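Wenside bead bench - notebook
24th July

Carried on with the small hanging pieces and the bracelets. The aim for this week is to get everything from the Lumby box sorted, restrung where it needs it, and written up before the next lot comes in.

Stringing first. The reel marked Arach is nearly done. It is good cord but it frays at the cut end if you use the old scissors, so use the small snips and leave a tail of 13 mm before trimming back. I tried sealing the ends with the lighter again and got a brown blob on two of them. Went back to a dab of glue and left them on the windowsill. Slower, but the ends go through the bead holes without a fight.

Elastic for the bracelets: the thin one (Baumgartner, clear) still slips at the knot. Did a surgeon's knot with an extra turn and pulled it down hard, then hid it inside the bead next door. Checked again after lunch and all the ones done this way had held. The two with a plain reef knot had both crept. Will redo those and stop using the plain knot altogether.

Stretch the elastic before threading. I keep forgetting this and then the bracelet is loose by the end of the day.

Sorting. The box says 255 pieces on the lid and the sheet inside says 97, so one of them is out of date. I have gone with the sheet for now and put a query against it. Hanging charms go in the flat tray, bracelets in the deep one, and anything with a tassel is kept apart from both - the threads catch on the metal discs and take ages to pick out. If you find one tangled, wet the tassel a little, comb it with a needle and let it dry hanging.

Patterned cloth is no good for sorting small loose beads, they vanish into it. Fine for made-up pieces.

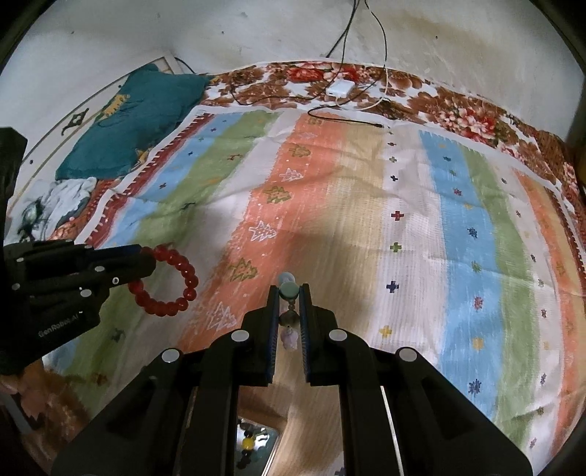

The drop pendants want looking at one by one. On the bead, disc and tassel sort the weak point is the loop at the top, where the cord goes into the bead. Hold the piece upright by the body and tug the loop gently. If it gives at all, put it in the repair tin with a slip saying which end. I did 9 like this and the repair slips are all filled in.

Red bracelets: wipe with a dry cloth only. The damp one leaves marks on the shiny beads and you end up doing them twice. Lay them down in an open ring, not in a heap, so the knot can be found without handling the whole thing.

Still to do:
Redo the two reef knots
New snips for the bench, and a second reel of cord
Ask Lumby which count is right
Labels for the tassel tray - the December ones have gone yellow and are peeling off

Glue is low. There is another tube in the drawer under the scales, already opened, so try that before ordering.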